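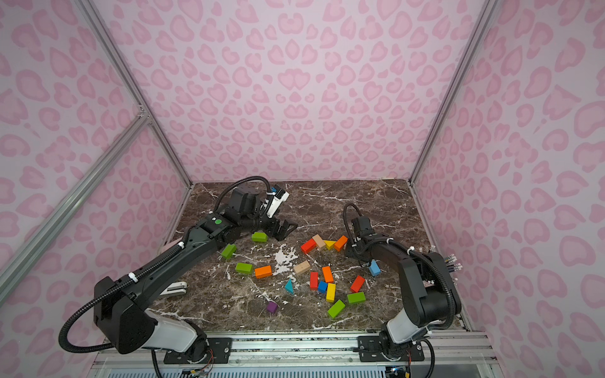
Before you start: the table and the arms

This tutorial explains how we record demonstrations by teleoperation on a two-arm table at the Hurnmont workshop. The task is a simple one: sorting toy blocks by colour into groups. It is the first task we give to every new operator, and it is also a good first task for a new policy. I wrote these notes after my own first month, when I made most of the mistakes you will read about.

You need the two follower arms on the front rail, the two leader arms on the operator desk, the wrist cameras, the fixed camera, and a set of wooden blocks. Our recording program is called Flunia. If you use another one, the names of the buttons will be different but the order of work is the same.

Step 1. Check the cables

Do this with the power off. Move each arm slowly by hand through its full range and look at the black corrugated hose. It must have enough slack at the wrist to turn without pulling. If a cable tie is too tight near the elbow, cut it and put a new one a little higher. Look also at the loose wires near the base and shoulder of each arm. They should not be able to go under a moving part.

Step 2. Power on and set the home pose

Switch on the followers first and the leaders after. Put both leaders in their rest position before you press Connect in Flunia. If a leader is far from its follower, the follower will jump to meet it, and this is how we lost a gripper finger in December.

The home pose we use is with both forearms over the table and both grippers pointing down. Keep the two grippers at least one hand apart. Save this pose, you will come back to it after each episode.

Step 3. Look at the camera pictures

Open all the views. In the fixed view you should see the whole table and both grippers. In the wrist views you should see the tips of the fingers and the table under them. If the tips are missing, loosen the camera on its mount, tilt it and tighten again.

Our walls are covered with pink leopard print and the tabletop is dark marble pattern. We change these coverings between sets, so that the policy does not learn one background by heart. Write the name of the covering in the notes field. Please do not change it in the middle of a set.

Step 4. Lay out the blocks

Put the blocks between the two arms with no order. Use mixed shapes — rectangles, triangles, cubes — and mixed colours. Some should lie flat, some should stand up, and some can lean. It is tempting to put them in nice rows, and my first set was like this. The policy trained on it could not pick up a block that was turned even a little.

Leave free space around a few of the blocks and put others close together. A lone cube near the front is easy to take. A standing block in a cluster is harder, and the operator must come from above without pushing its neighbours. You want both kinds in the same episode.

Step 5. Practise without recording

Take 11 blocks, one after another, before you record anything. Move the leader at a calm speed and stop for a moment above the block before you go down. Close the gripper only when both fingers are beside the block. With a long block, hold it across the short side.

Agree with yourself which arm takes which area. We use this rule: the left arm takes what is on the left, the right arm takes what is on the right, and for blocks in the middle you use the arm which is not busy. When one arm enters the middle, the other one waits.

Step 6. Record

Press the foot pedal once to begin. Sort the blocks by colour, go back to the home pose, and press the pedal again. A good episode is shorter than 14 minutes with the full set of blocks. If it takes you longer, use fewer blocks for now.

If you drop a block, pick it up again and continue. Such recoveries are useful for the training. But if a block falls where the arm cannot reach, or the grippers touch each other, stop and mark the episode as failed. Do not put your hand on the table while the pedal light is on.

Step 7. Check and label

Play the episode at double speed. Look for frozen camera views and for jumps in the joint curves. Then write one sentence for the task, for example "sort the blocks by colour", and use exactly the same words for the whole set. The Thammasiri script reads this sentence as a label, and it treats a capital letter or a full stop as a new task.

How many episodes?

For this task we collect 700 episodes, shared between operators. Change operator after 2 hours — a tired hand makes short, nervous movements, and they are very visible in the curves. Upload your set to the Cinavport folder before you leave, and set the arms to rest before you cut the power, otherwise they will fall on the table.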